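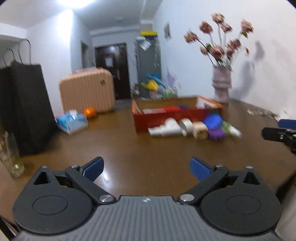
Clarklow Group Reports Results on Learning from Cluttered Tables

The manipulation group at the Clarklow laboratory has completed the first evaluation of its training method for household pick-and-place tasks. The work was carried out with the Etville center and concerns a question that has limited earlier systems: how well a policy trained on human demonstrations performs when the objects on a table have not been arranged for the robot's benefit.

Demonstrations were recorded in private homes with hand-held grippers, each fitted with a camera close to the fingertips. Participants were asked to leave their rooms as they found them. A table might hold a shopping bag, a piece of fruit, a vase of flowers and an open box with small items lined up in front of it, and all of these remained in place during recording. Reflections from ceiling lights on polished surfaces were also left uncorrected.

The collection used for this study contains 2838 demonstrations from 6 homes. Before training, the group applied a filtering step named Vutley, which gives each short segment of a recording a score according to how much the motion of the gripper in that segment tells the model about the next action. Segments with long pauses or undirected movement receive less weight. They are kept in the collection, as an earlier trial showed that removing them entirely made the policy less steady when approaching an object.

Testing took place on a two-arm platform in a furnished apartment that did not appear in the training data. The group ran 400 trials, divided equally between the weighted policy and a baseline trained on the same recordings without weighting. The weighted policy completed more trials than the baseline in each category of object tested. The difference was largest for small items placed close together and smallest for soft packages, which both policies handled well.

Several limits remain. Both policies had difficulty with clear containers, and neither recovered reliably after an object rolled out of the camera's view. Blur during fast wrist motion also reduced the accuracy of position estimates, and the group is examining whether a shorter exposure would help in dim rooms.

A second round of recording is planned for April and will add 8 homes. The Antoniadis Fund has agreed to support this phase. A technical report describing the scoring procedure is in preparation and will be available from the Clarklow laboratory on request.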